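遥操作示教组周会纪要

时间:4月3日 星期三,下午
地点:Nodholm 二楼小会议室
出席:Lowri Craddock、老韩、小邱、阿蓓、我(记录)
请假:浩然(在 Coltgate 那边调网络,会后补看)

先说一句,上次的纪要有人嫌我写得太像聊天,可是轮到别人写又都不肯接,那我就继续这么写了哈。

一、上次遗留的事

手套标定的问题小邱搞定了。之前每次换人戴都要重新标一遍,大家烦得要命,现在每个人存一份自己的参数,开机选名字就行。我试了一下,拇指还是有点飘,小邱说是我手小,手套里头空了一截,他去找找有没有小一号的。

Vaughan 的存储盘到了,还没上架。老韩说这周上,我们就信他这周上(上周他也是这么说的)。

二、快递袋任务的示教

这周主要精力都在这儿。任务大家都清楚:从绿筐里拿件,放到黑色平台上,理平,再送到右边的传送带上。听着简单,做起来软袋子是真的折磨人!盒子抓起来就走,袋子一抓就皱,一皱面单就歪。

目前攒了100条示教,Lowri 一条一条看过,留下80条。剩下的她分了分类,大头是“手在那儿犹豫”,就是操作的人自己没想好下一步,两只手悬着不动,好几秒才落下去。她的意思是这种比抓歪了还麻烦,抓歪了再抓回来,模型还能学到怎么补救,悬着不动它学到的就是发呆。我举手承认其中有不少是我录的……

然后讨论了左手到底该怎么压。阿蓓习惯用手指弯下来按住袋子中间,右手去捋另一头;小邱习惯两只手各抓一头往外抻。两种都能做成,可是混在一起录,数据里一个动作就有了两种打法。争了挺久,老韩那边的意见是都留着,打上标签,以后看效果;Lowri 觉得现在量太少,先统一一种。最后听 Lowri 的,先统一用阿蓓的按法,小邱的那批单独放一个文件夹,不删。小邱表示可以接受,但要求记录在案他的方法更快。好,记录在案了。

右手掌心包的那层透明塑料也提了一下。阿蓓觉得有了这层之后手感没差,我倒是觉得捏袋子边的时候有点滑,可能是心理作用。先这么用着,下周同一个人包和不包各录几条对比一下,别换人,换人就没法比了。

三、遥操作延迟

大家都有感觉,下午比上午卡。浩然不在,他留言说怀疑是视频流和控制指令走的同一条线路,打算拆开。在他弄好之前,录制尽量排上午,下午做筛选和标注。我插了一句,卡的时候人会不自觉地放慢动作,录出来的节奏跟上午的完全不一样,Lowri 让我挑几条给她看,她想比一比速度曲线。

四、手把手拖动要不要加进来

Tirnamia 的人来参观时问过,为什么不直接拖着手臂走一遍,省得戴手套。老韩说单臂的活儿拖一拖没问题,双手配合的就得两个人一人拖一边,还要喊口令,他和小邱试过一次,俩人差点吵起来。而且手指的动作没法拖,袋子这种活儿全靠手指。结论是这个任务继续用遥操作;后面那个推筐归位的动作可以拖动示教,小邱先录16条看看。

五、操作员排班和休息

阿蓓提的,我双手赞成。连着录一上午,胳膊抬到后面直发抖,数据质量肉眼可见地往下掉。以后一个人连续录满半小时就换人,换下来的人在旁边做记录,顺便盯着传送带,别让理好的件堆到头。

另外录之前统一一下起始姿势。现在有的人从胸前开始,有的人从桌边开始,剪的时候很头疼。起始姿势的照片阿蓓来拍,打印出来贴在操作位旁边。

六、零碎

Lowri 说9月要给 Tirnamia 做一次现场演示,时间还早,但她希望到时候机器人能自己把整套走完,人只在旁边看着。大家听完沉默了一会儿。老韩问能不能让人把手套戴着以防万一,Lowri 说可以戴着,别动就行。

示教文件命名又乱了,有三种写法。请都按“日期_姓名首字母_序号”来,别再写“最终版”了,求求了。

待办

小邱:找小号手套;推筐动作的拖动示教
阿蓓:起始姿势照片;排班表
老韩:存储盘上架(这周!)
浩然:视频和控制线路拆分
我:挑上午、下午的对比片段发给 Lowri;掌心包和不包的对比录制
Lowri:重写筛选标准,把“犹豫”那条写具体一点,最好写清楚停几秒算犹豫

下次会议还是老时间,小邱记得把投影转接头带回来。

附图
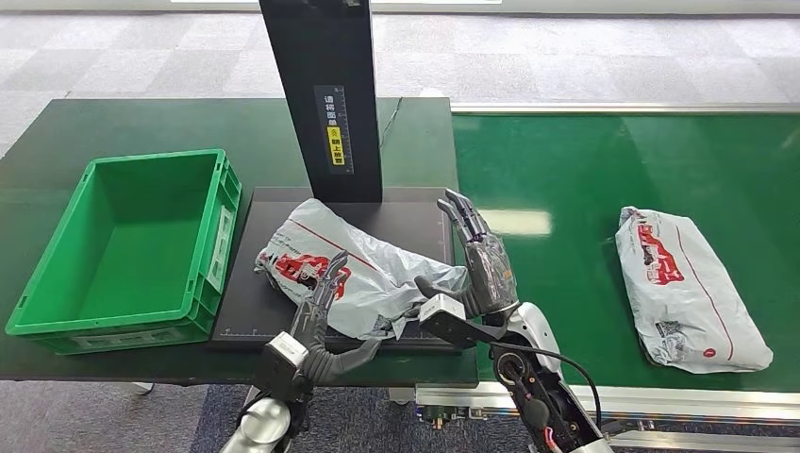 快递袋任务,左手按住袋子中部,右侧传送带上另有一件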